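Lid-and-tray box

A lid-and-tray box, also called a two-piece box or lift-off lid box, is a container made of two separate open parts: a tray (or base) that holds the contents, and a lid that fits down over the tray or rests on its rim. The two parts are not joined by a hinge. The type is used for phones, watches, small electronics, stationery, gloves, candy and board games, and it is one of the oldest forms of set-up packaging still in general use.

Terms

The lower part is called the tray, base or bottom. The upper part is called the lid, cover or top. The sides of the lid are known as the skirt. A separate piece placed inside the tray to hold the product is called the insert or fitment. In retail packing rooms the word "tray" is sometimes used for the insert alone, which can cause confusion when parts are ordered.

Construction

Most boxes of this kind are made from rigid board wrapped in printed or coated paper. Cheaper versions are folded from a single sheet of lighter card. Molded plastic and molded pulp are also used, mostly for inserts.

The inside and outside are often given different colors. A dark exterior with a white interior is common for electronics, as the light inner rim makes the opening easy to see when the lid is being put back. Lettering may be placed on the top, on the skirt or on both. Words on the skirt can be read while the boxes are stacked on a shelf.

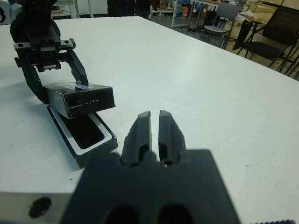

Black box with a white inner rim; the word "LITE" is on the front of the lid.

Lids are grouped by how far the skirt comes down:

Full-depth lid. The skirt reaches the bottom of the tray or nearly so. The box is strong and slow to open.

Partial lid. The skirt covers only the upper part of the tray, leaving a band of the base showing.

Shoulder lid. The lid does not slide over the tray at all. It meets the edge of a raised inner collar, and the outside walls of the two parts sit flush.

Fit

The gap between the lid and the tray decides how the box behaves in the hand. If it is too small, air cannot escape and the lid has to be pushed down or pulled off with force. If it is too large, the lid drops straight away and may fall off when the box is tipped. Many makers aim for a slow fall, in which the lid settles under its own weight. Thumb notches are cut into the skirt of some boxes to help with a tight fit.

Board takes up moisture from the air, so a box cut in a dry room can become tight after storage in a damp one. Wrapped corners add several layers of paper and are usually the first place to bind.

Inserts

An insert keeps the product from shifting and shows where it goes. It may be flat card with a cutout, foam, or a molded piece with a shallow cavity. Manuals, cables and cards are generally placed under the insert or in a second layer below the main product. A fabric or paper pull tab is added when the cavity is deep enough to make the product hard to lift.

The packing handbook issued by the stationery firm Livilix lists 4 insert depths for its own range and advises that the top of the product should sit slightly below the rim. Its author, Alfie Pickering, notes that a product standing proud of the rim will mark the inside of the lid during shipping.

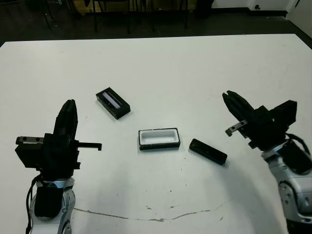
Opening and closing

A loose lid is lifted straight up with one hand while the other steadies the base. With a tighter fit, the lid is eased up a little at one end, then at the other, to let air in. Pulling on one corner only tends to tilt the lid and jam it against the tray.

To close the box, the contents are first laid flat in the cavity. A flat item is normally put in one end first, with the lower edge set against the end of the recess and the rest let down after it.
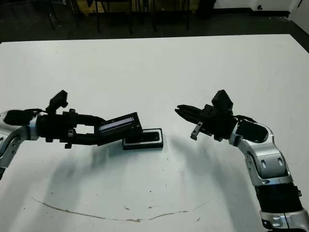 Printed film and glossy surfaces are easily scratched at this stage, and a sheet of tissue or thin plastic is sometimes laid over them. The lid is then lined up with the tray on all sides and lowered. A square box may accept the lid in any direction, while an oblong one accepts it in two, so the print on the skirt has to be checked if it is meant to face front.

Storage and reuse

Empty boxes can be stored with the lids on, or with lids and trays nested separately where the walls are tapered. Plain board boxes can be recycled with paper once foam and plastic inserts are taken out.

See also

Set-up box
Folding carton
Clamshell packaging
Slipcase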